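Small Room Inspection Checklist, With Comments
Nurkham House, back room, first floor

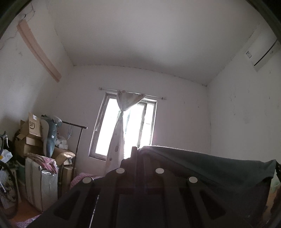
Reading time: 2 minutes

Inspected 2022-03-08. Entries are marked OK, ACTION or NOT CHECKED. Comments refer to the condition found on the visit. The previous list is superseded.

1. Window and curtain

1.1 Curtain rod fixings: OK. The rod runs past the window on both sides. Brackets tested by hand, no movement.
1.2 Curtain clear of heat sources: OK. Keep it gathered in its tie while the room is used for storage. No portable heater to be placed on this side.
1.3 Window opens and latches: ACTION. Latch stiff. Clean and lubricate, then retest.
1.4 Daylight adequate for safe access: OK in daytime. Use the ceiling light after dark.

2. Air conditioner

2.1 Wall mounting secure: OK. Unit is fixed high on the wall with no sag at either end.
2.2 Label legible: OK. Label is at the left end. Do not paint over it.
2.3 Clearance: OK. Minimum 500 mm to be kept free in front of the unit. Nothing to be stacked beneath it above waist height.
2.4 Filter: ACTION. Last cleaning not recorded. Clean before May and enter it in the Ultel maintenance log.

3. Cables

3.1 Cables at the wall and ceiling corner: ACTION. Thin dark cables, clips missing in places. Reclip at intervals of no more than 20 cm.
3.2 Redundant cables removed: NOT CHECKED. Trace each run before cutting. Hauser to advise which are still live.
3.3 Long pale strip high on the wall: NOT CHECKED. May be an old lamp cover or plain trim. Treat as electrical until opened by a competent person.

4. Stored items

4.1 Left side of room: ACTION. Crowded. Reduce the load and move heavy items to floor level. Nothing to lean against the wall unsupported.
4.2 Green cloth cover: ACTION. Cloth hangs in folds at the side. Tuck in or tie back so that it cannot catch a foot. Lift it at each inspection and check underneath for damp.
4.3 Black metal bracket or rail by the cover: OK. No sharp edge found. Fit an end cap if the cover is removed.
4.4 Route from door to window: ACTION. Narrow at one point. Mark the route with floor tape and keep it clear.

5. General

5.1 Walls and ceiling: OK. White finish, no staining noted.
5.2 Smoke alarm: OK. Test button pressed, sounded. Unit number 47 on the Pretska register.
5.3 Door closes fully: OK.

Items 1.3, 3.1, 4.2 and 4.4 to be closed within 15 days. Item 4.1 may be done in stages. Items marked NOT CHECKED carry over to the next visit.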